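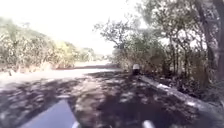
Cetaria Lane Binder, 25-pound sack
Item no. 757
Sold by the sack or the pallet. Pallets go by freight, and the driver will want somewhere to turn around.

Cetaria is a dry powder binder for dirt and gravel lanes. You spread it, rake it in, wet it and roll it, and the top of your road stops leaving with every passing truck. It will not make a private road look like a highway. If you wanted a highway you'd have moved closer to one.

Coverage
One sack treats almost 700 square feet of packed earth and gravel with a single light coat. Loose sand drinks more. Bends take more too, as tires scrub the surface there, so save a little for the curve.

What it's good for
Farm lanes, fire roads, hillside tracks, long driveways that the delivery company has opinions about. Foot traffic is fine the next morning. Give it 5 days before you drive on it, and put something heavy across the end if you have teenagers.

What it's no good for
Paving. Cetaria needs something to hang on to, and on concrete or asphalt it just sits there looking like spilled flour. It also won't fill a pothole, fix a culvert or settle the question of which neighbor pays.

Sun and shade
Most lanes have both. Open stretches dry fast and can crust before the powder has soaked in, so mist them twice. Under trees the water stays put longer and once is plenty. Rake off leaf litter first, or you'll end up with a very well-bonded layer of leaves. Where shade is patchy, treat the whole width as sunny and keep the hose handy.

Edges
Stop about a hand's width short of the verge. Roots and brush don't care for it, and a hard edge sends rain straight into the soil at the foot of the slope. Pick up loose rocks before rolling. The roller will find any you miss.

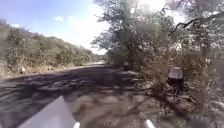
Rizwan Lodhi writes that our misting advice is too timid: on his south-facing lane he had to go over the sunny side three times, and the shady side took its one pass and stayed tacky until supper. He'd also like the sacks to have handles. We have passed this along to the people who make the sacks.

In the sack
Powder, one inner liner, one instruction sheet. Rake, roller and water not included.

Storage
Keep it dry and off the floor. An opened sack left in a damp shed becomes a single 25-pound stone, for which we offer no refund.

Goes with
Herero hand roller
Trokia wide rake, steel head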